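집에서 만두 빚어 찌기: 냉동실을 채우는 오후 한나절

만두는 사 먹는 게 싸다. 이 말부터 해두어야 나중에 원망을 듣지 않는다. 마트 냉동 코너에 가면 봉지 만두가 산처럼 쌓여 있고, 그중 절반은 내가 빚은 것보다 모양이 낫다. 그런데도 해마다 11월쯤이면 나는 밀가루를 꺼낸다. 김치냉장고 구석에서 작년 김치가 시큼하게 눈치를 주기 때문이다.

이 글은 김치만두를 반죽부터 찌기까지 집에서 하는 방법이다. 오후 2시에 시작하면 저녁상에 올릴 수 있다. 3시에 시작하면 저녁은 라면이다.

재료

만두피: 중력분 400g, 물 210ml, 소금 한 작은술, 식용유 한 큰술
소: 돼지고기 다짐육 300g, 신김치 반 포기, 두부 한 모, 숙주 200g, 당면 한 줌, 부추 반 단
양념: 국간장 한 큰술, 참기름 두 큰술, 다진 마늘 한 큰술, 다진 생강 조금, 후추
덧가루: 전분이나 밀가루 넉넉히. "넉넉히"라고 쓴 레시피를 싫어하지만 이건 정말 넉넉해야 한다.

1. 반죽

물에 소금을 녹여 밀가루에 세 번 나눠 붓는다. 처음에는 도저히 뭉칠 것 같지 않다. 여기서 물을 더 붓는 사람이 많은데, 그 사람들은 20분 뒤에 밀가루를 더 붓고, 또 물을 붓고, 결국 수제비를 먹는다. 참고 치댄다. 날가루가 사라지면 식용유를 넣고 5분 더 치댄 뒤, 비닐에 싸서 30분 재운다. 재운 반죽은 같은 반죽이 맞나 싶을 만큼 순해져 있다.

시판 만두피를 써도 된다. 나도 기운이 없을 때는 쓴다. 냉장실에서 하룻밤 녹여야 하고, 급하다고 전자레인지에 돌리면 가장자리만 익은 떡 한 덩어리가 나온다.

2. 물기 짜기

만두 만들기의 팔 할은 짜는 일이다. 김치는 속을 털고 잘게 썰어 면보에 싸서 비튼다. 두부도 비튼다. 숙주는 데쳐서 비튼다. 당면은 삶아 찬물에 헹군 다음 물을 빼고 송송 썬다. 손목이 아프기 시작하면 절반쯤 한 것이다.

덜 짜면 소가 질척해지고 만두가 바닥부터 터진다. 너무 짜면 퍽퍽하다고들 하는데, 사람 손으로 거기까지 가는 건 쉽지 않다. 짜낸 김칫국물은 버리지 말고 두었다가 국수를 비벼 먹는다.

3. 소 버무리기

고기에 양념을 먼저 넣고 한 방향으로 저어 끈기를 낸다. 그다음 김치, 두부, 숙주, 당면 순으로 넣고, 부추는 맨 나중에 살살 섞는다. 부추를 처음부터 넣고 주무르면 풋내가 난다.

간은 눈으로 알 수 없고 날고기를 맛볼 수도 없으니, 한 숟갈 떠서 팬에 지져 먹어본다. 간을 본다는 핑계로 세 숟갈을 지지는 사람이 있다. 우리 집에서는 내가 그렇다.

4. 빚기

반죽을 길게 밀어 20g씩 자른다. 동그랗게 눌러 밀대로 미는데, 가운데는 조금 두껍게 두고 가장자리를 얇게 민다. 소는 한 숟갈. 욕심을 내면 이음매가 벌어진다. 가장자리에 물을 바르고 반으로 접어 꾹꾹 누른 뒤 양 끝을 맞붙인다.

주름은 잡고 싶으면 잡는다. 맛에는 아무 영향이 없고 자존심에만 영향이 있다. 빚은 만두는 전분을 뿌린 쟁반에 서로 닿지 않게 놓는다. 마른 면보를 덮어두면 겉이 갈라지지 않는다.

5. 찜 도구와 그릇 꺼내기

찜기는 무엇이든 좋다. 스테인리스 찜기는 닦기 쉽고 뚜껑에서 물이 떨어진다. 대나무 찜기는 물방울이 덜 맺히는 대신 잘 말리지 않으면 곰팡이를 키우게 된다. 바닥에는 면보나 종이 포일을 깐다. 맨바닥에 올린 만두는 찜기와 한 몸이 되어, 떼어낼 때 속만 따라 나온다. 담아낼 접시도 이때 같이 꺼내둔다. 뜨거운 만두를 집게에 매단 채 찬장을 여는 건 권하지 않는다.

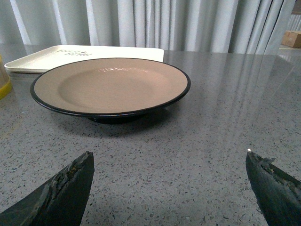
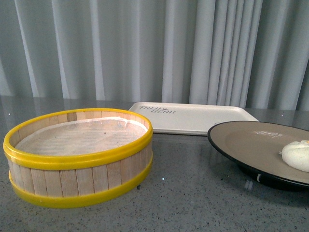

굽 달린 접시, 그리고 바닥을 깔아둔 대나무 찜기.

6. 찌기

냄비에 물을 반쯤 채우고 먼저 끓인다. 김이 세게 오르면 만두를 손가락 하나 간격으로 놓은 찜기를 올린다. 센 불에서 12분, 불을 끄고 2분. 중간에 뚜껑을 열고 싶은 마음은 이해하지만 열어봐야 안경에 김만 서린다. 냉동한 만두는 녹이지 말고 그대로 올려 5분 더 찐다. 하나를 갈라 속의 고기가 다 익었는지 보고 상에 낸다.

꺼낸 직후의 만두피는 끈적하다. 1분만 두면 겉이 정돈되어 집기 편하다. 만두끼리 붙었다면 억지로 떼지 말고 찬물 묻힌 숟가락을 사이에 밀어 넣는다.

7. 얼리기

생만두를 쟁반째 냉동실에 넣고 두 시간 뒤, 겉이 단단해졌을 때 봉지에 옮긴다. 처음부터 봉지에 몰아넣으면 봄에 만두 벽돌을 발견하게 된다. 한 달 안에 먹는 것이 좋다. 봉지에 날짜를 적어두면 좋다는 것은 모두가 알고, 우리 집 냉동실에는 날짜 없는 봉지가 네 개 있다.

초간장

간장 두 큰술, 식초 한 큰술, 물 한 큰술, 고춧가루 약간. 김치만두는 소에 이미 간이 있으니 짜지 않게 만든다. 남은 만두피 반죽은 얇게 밀어 칼국수로 썰고, 남은 소는 계란을 풀어 동그랑땡처럼 부친다. 둘 다 딱 맞게 떨어진 해는 아직 없다.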